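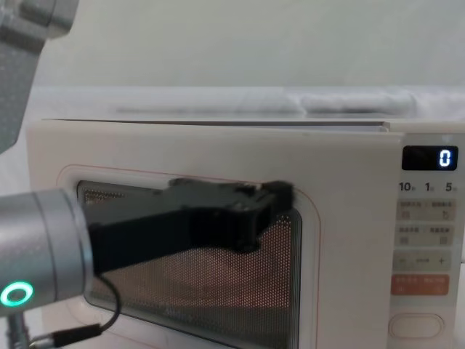

共用キッチン 日常管理スタッフ(パート)募集

賃貸住宅Harries(ハリーズ)の一階にある共用キッチンで、清掃、器具の手入れ、消耗品の補充を担当するスタッフを募集します。調理の仕事ではありません。入居者が使ったあとのキッチンを、次の人が使える状態に戻すのが主な内容です。

募集元
Juritz(ジュリッツ)住宅管理 キッチン担当
採用担当:Gwilym Samuel(グウィリム・サミュエル)
現場責任者:Jalen Yazzie(ジェイレン・ヤジー)

募集の背景

Harriesは36戸の賃貸住宅です。各戸に小さな流しと一口のコンロがありますが、冷蔵庫以外の大きな調理家電は置けない間取りのため、温め直しやオーブン料理は共用キッチンで行う方がほとんどです。いちばん使われているのは電子レンジで、朝と夜は順番待ちができることもあります。

これまでは建物全体の清掃スタッフがキッチンも見ていましたが、廊下やごみ置き場と兼任では手が回らず、入居者アンケートでも電子レンジの庫内の汚れと、冷蔵庫の古い食品についての意見が多く寄せられました。そこで四月からキッチン専任の担当を置くことになり、今回の募集となりました。

仕事内容

毎日の作業

・電子レンジの庫内、扉の内側と外側、操作部、ボタンまわりの拭き上げ
・オーブントースターのパンくず受けの掃除
・コンロと五徳の拭き取り
・流し台、排水口、水切りかごの洗浄
・作業台とテーブルの消毒
・床の掃き掃除とモップがけ
・ふきん、スポンジ、洗剤、ペーパータオルの確認と補充
・生ごみと資源ごみの回収、所定の置き場までの運搬
・戻し場所の違う食器や鍋を元の棚に戻すこと
・作業記録への記入

数日おきの作業

・冷蔵庫の棚と野菜室の拭き掃除
・持ち主の名前や日付のない食品への確認札の貼り付け
・電気ケトルの湯あか取り
・換気扇フィルターの点検と交換
・引き出しの中の整理

月ごとの作業

・冷凍庫の霜取り
・家電の電源コードとコンセントまわりの点検
・食器の欠けやひびの確認と入れ替え
・消耗品の在庫表の提出

油汚れのひどい換気扇の分解洗浄、排水管の詰まり、家電の故障修理は外部の業者が行います。スタッフにお願いするのは、異常に気づいたときの使用中止の表示と、責任者への連絡までです。

電子レンジの手入れについて

応募前の問い合わせでよく聞かれるため、少し詳しく書いておきます。

共用キッチンの電子レンジは、家庭で使うものと大きさも扱いも変わりません。操作に特別な資格はいりません。クリーム系の明るい色の本体はソースの飛びや手あかが目立つので、扉の表面と角の部分は毎回拭いてください。窓の縁や操作部との継ぎ目には細かい汚れが残りやすく、慣れないうちは見落としがちです。

手順は次のとおりです。

一 庫内に食品や容器が残っていないか確認する。
二 耐熱容器に水を入れて加熱し、そのまま少し置いて汚れをゆるめる。
三 電源プラグを抜く。
四 容器を取り出す。熱いのでミトンを使う。
五 天井、側面、底の順に、固く絞った布で拭く。
六 扉の内側と、扉が当たる縁の部分を拭く。
七 扉の外側、窓、操作部を別の布で拭く。
八 乾いた布で仕上げ、扉を少し開けて湿気を逃がす。
九 プラグを差し、時刻表示のある機種は時刻を合わせる。

金属たわし、研磨剤入りのスポンジ、塩素系の漂白剤は使いません。窓のメッシュ部分を先のとがったもので押したり、こすったりしないでください。焦げた跡、火花の跡、扉の閉まりの悪さを見つけた場合は、プラグを抜いて「使用中止」の札を掛け、責任者に電話してください。札は作業台の下の引き出しに入っています。

洗剤はFoneck(フォネック)の食器用と台所用の中性洗剤を支給しています。肌に合わない方には別の製品を用意しますので、採用時に申し出てください。ゴム手袋、エプロン、ミトンも支給品です。

勤務時間

朝の部は午前9時に始まり、昼前に終わります。夜の部は夕食の利用が落ち着く午後の遅い時間帯からで、開始時刻は季節により前後します。どちらか一方だけの勤務でかまいません。両方に入れる方は、間の時間は自由に外出できます。

一回の作業のうち、清掃にあてる標準時間は50分です。残りは補充、記録、入居者への応対に使います。時間内に終わらない場合は、無理に続けずに記録に残して次の担当者に引き継いでください。残業は原則としてありません。

勤務日は月ごとの表で決めます。希望休は前の月の半ばまでに提出してもらいます。学校行事や通院などで急に休む必要が出たときは、当日の朝でも構いませんので電話をください。メールだけの連絡は見落とすことがあるため受け付けていません。

勤務地

Harries一階 共用キッチンおよび隣の食器庫

最寄りのバス停から歩いて通えます。駐輪場は無料で使えます。駐車場はありません。住所と地図は書類選考のあとにお送りします。

待遇

・時給制。金額は地域の最低賃金を上回る額で、経験と担当する時間帯に応じて面談時に書面で提示します
・夜の部は手当を加算
・交通費支給(一日900円まで)
・研修期間中も同じ時給
・エプロン、手袋、室内履きの貸与
・勤務日数に応じた有給休暇
・労災保険加入、雇用保険は条件を満たした場合に加入
・休憩室と個人用ロッカーあり

勤務の前後に共用キッチンで自分の弁当を温めたり、お茶をいれたりすることができます。使ったあとの片づけは各自でお願いします。入居者が並んでいるときは譲ってください。冷蔵庫のスタッフ用の段は上の段の右側です。食品には名前と日付を書いて入れてください。

雇用期間

四月の勤務開始から半年間の契約です。その後は本人の希望と勤務状況を確認したうえで、一年ごとに更新します。四月の初めから働けない方も、途中からの勤務開始を相談できます。

応募資格

・十八歳以上の方(高校生は除きます)
・朝の部または夜の部のどちらかに続けて入れる方
・水の入ったバケツや、洗剤の箱を持って運べる方
・踏み台に乗っての作業に支障のない方
・簡単な日本語で作業記録を書ける方

学歴と職歴は問いません。清掃の経験がない方には最初から教えます。飲食店や給食施設、旅館などで洗い場や片づけをしたことのある方は、その経験を応募書類に書いてください。

日本語が母語でない方も応募できます。作業手順書はふりがな付きのものと英語のものがあります。入居者にも海外出身の方が多く、貼り紙は日本語と英語を並べて出しています。

踏み台や重い物が難しい方でも、作業の分担で対応できる場合があります。先に電話で相談してください。

次のような方には合わないかもしれません

人の目があるところでの作業が苦手な方には、朝の部は落ち着かないと思います。清掃中もキッチンは閉めません。コンロの前を拭いている横で、入居者がパンを焼いていることもよくあります。作業の途中で「レンジを先に使ってもいいですか」と声をかけられたら、手を止めて場所を空け、終わってから続けてください。

反対に、夜の部は一人で作業する時間が長くなります。音楽を小さな音で流すのは構いませんが、イヤホンは使わないでください。

入居者との応対

あいさつと、物の場所をたずねられたときの案内が中心です。使い方の注意をスタッフから直接伝える必要はありません。食器の置きっぱなし、ごみの分別違い、電子レンジへのアルミ容器の持ち込みなど、気になることがあれば記録に書いてください。責任者から掲示や連絡で伝えます。

入居者の食品を動かすときは、もとの場所と移した場所を確認札に書きます。捨てる判断はスタッフ一人では行いません。札を貼ってから一定の日数がたったものを、責任者と一緒に確認して処分します。明らかに傷んでいてにおいがするものは、袋に入れて封をし、その日のうちに連絡してください。

忘れ物の容器や水筒は洗って食器庫の棚に置きます。

研修

最初の数回は責任者のJalen Yazzieが一緒に入り、作業の順番と道具の場所を説明します。その後は朝と夜の両方を一度ずつ見てもらい、担当の時間帯に入ります。

研修で確認する内容

・布の色分け(食品に触れる場所、家電、床まわり)
・洗剤の薄め方と保管場所
・電子レンジとトースターの手入れ
・冷蔵庫の確認札の書き方
・ガス臭、漏電、ぼやのときの連絡と避難
・作業記録の書き方
・鍵の受け渡し

記録は紙の用紙に鉛筆で記入し、責任者がまとめて在庫管理表Hunuton(フヌトン)に入力します。スタッフがパソコンを使うことはありません。

現場責任者から

共用キッチンを担当して四年になります。汚れには決まった場所があって、電子レンジなら天井と扉の下の縁、冷蔵庫なら卵を置く段、流しなら蛇口の裏側です。そこを先に見ておけば、あとの作業は早く済みます。最初は時間がかかっても構いません。手順を飛ばさずにやってもらえれば、ひと月ほどで自然に速くなります。

手が荒れやすい方は早めに言ってください。冬は水が冷たいので、お湯を使ってください。遠慮して水で済ませる方がいますが、その必要はありません。
(Jalen Yazzie)

募集人数

朝の部 二名
夜の部 一名

応募方法

履歴書(写真は不要です)に、希望する時間帯、入れる日数の目安、勤務を始められる時期を書き添えて、Juritz住宅管理の受付窓口に郵送または持参してください。市販の用紙でも手書きの便せんでも受け付けます。持参の場合、受付は夕方五時までです。昼休みの間も受け取れます。

封筒の表に「キッチン担当応募」と書いてください。別の職種の応募書類と一緒に届くことがあり、記載がないと確認が遅れます。

選考の流れ

書類の確認後、面談に進む方には電話で連絡します。面談は一回で、担当はGwilym SamuelとJalen Yazzieです。場所は共用キッチン横の談話室で、面談のあとにキッチンと食器庫を見てもらいます。実技試験はありません。服装は普段着で来てください。

結果は面談から一週間以内に、採用でも不採用でも郵便で知らせます。応募書類は不採用の場合、結果と一緒に返送します。

よくある問い合わせ

見学だけでもできますか。
できます。事前に電話で時間を決めてください。入居者の生活の場ですので、予約なしの見学は断っています。見学時の写真撮影は控えてください。

Harriesの入居者も応募できますか。
応募できます。ただし、自分の使った食器や食品の片づけは勤務時間に含めません。

副業として働けますか。
ほかの勤務先がある方は面談時に伝えてください。合計の労働時間を確認します。

子どもを連れて出勤できますか。
洗剤や熱い器具を扱うため、できません。

ネイルや指輪はつけたままでもいいですか。
手袋をするので短いネイルは問題ありません。指輪と腕時計は外してロッカーに入れてください。

お盆や年末年始の勤務はありますか。
キッチンは休まず開けています。その期間は交代で出てもらいますが、希望は先に聞きます。

体調が悪いときはどうすればよいですか。
熱、吐き気、下痢のあるときは出勤せずに電話をしてください。手に切り傷がある場合は、絆創膏と手袋をして、食器に触れない作業に替えます。

問い合わせ先

Juritz住宅管理 キッチン担当
Gwilym Samuel
電話の受付は午前9時からです。担当者が席を外しているときは、名前と電話番号を伝えてもらえれば折り返します。

定員に達した時点で募集を終了します。締め切り後に届いた書類は開封せずに返送します。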